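We use cookies to keep this site running. By continuing you accept our cookie policy.

Prellum teleop demos — README

Hi, and thanks for grabbing the set! I recorded all of this in simulation, driving the arm by hand with a controller and a lot of coffee. There are 683 episodes, each one a single tool-handling run of up to 21 seconds, and I kept my fumbles in (you can filter them with the "clean" flag). 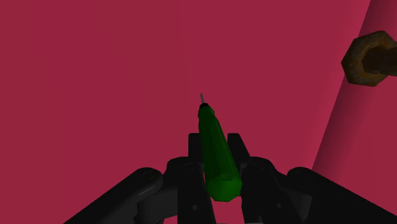 Marius Ene drove the second batch, and he's a lot smoother than me — you'll spot the split at episode 400 if you plot the gripper speed. Actions are logged as deltas, so don't feed them in as absolute poses like I did for a whole week in November. Wrist views live in /wrist, one folder per episode. Bugs go to the Nivamov tracker, please!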